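Messina open day recordings: README

Version 3
Maintained by Nigel Naylor
Last edited 15/10/2020

Summary

Messina is the set of recordings made at the open day held at the Dralter workshop in February. Visitors came in small groups, watched the arm work at the table, and could ask for a particular object to be picked up or moved. Every run was recorded, including the ones where the operator stopped early. The set holds 1279 episodes.

The recordings were first shared as a zip file with no notes. Several people wrote to ask what the folders meant, so this file was added. If something in it disagrees with the episode files, trust the files and let us know.

How the day ran

There were 9 sessions. Clive Hartley operated the arm for the morning sessions and Nigel Naylor took over after lunch. At the start of each session the operator gave a short talk, then ran a few fixed tasks so that each group saw the same thing at least once. After that the visitors chose.

Objects were household things, the sort people would recognize from a distance. The operator changed the layout between runs, and sometimes in the middle of a session if a visitor asked for it. We did not keep a fixed starting layout, and you should not expect object positions to match from one episode to the next.

The wrist camera view was shown on a screen next to the enclosure. Most visitors ended up watching the screen more than the arm.

Wrist view, two different layouts:

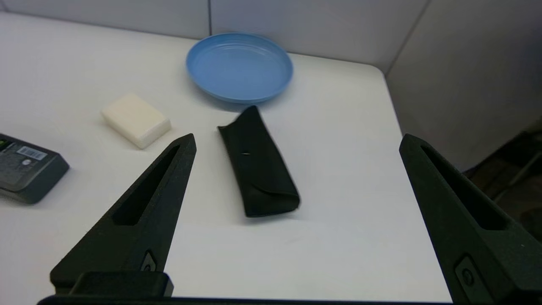
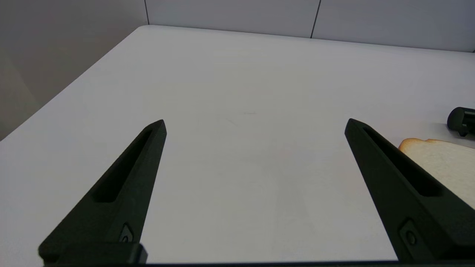
Requests were taken down by hand and typed up later. We kept the visitor's wording where we could read it. Spelling has been corrected, but a request like "move the thing over a bit" is still in there as written.

Folders

episodes/ has one folder per run, numbered in the order they were recorded.
requests/ has the typed requests, one text file per session.
notes/ has the operators' notes. Clive's are short. Nigel's cover timing and any restarts.

Each episode folder contains the wrist video, the joint positions, the gripper opening, and a small text file with the session number and the operator's initials. The logging was done with Trumik, and the column names are the ones it writes by default.

Known problems

The clock on the logging computer was reset between sessions 3 and 4. Times are correct within a session but cannot be compared across that gap.

Some requests have no matching episode. Usually the visitor changed their mind before the run started.

Success labels were added afterward by one person watching the video. They have not been checked by a second person. Where the result was hard to judge, the label is left blank.

Three episodes were removed because their video files would not open. Their numbers were not reused.

What is not included

There is no audio, and no video of the visitors. Sign-in sheets were kept separate from the recordings and are not part of this set. The Trirkero demonstration in the next room was not recorded.

Contact

Send corrections to Nigel Naylor, with the episode number in the subject line. Questions about the arm setup should go to Clive Hartley.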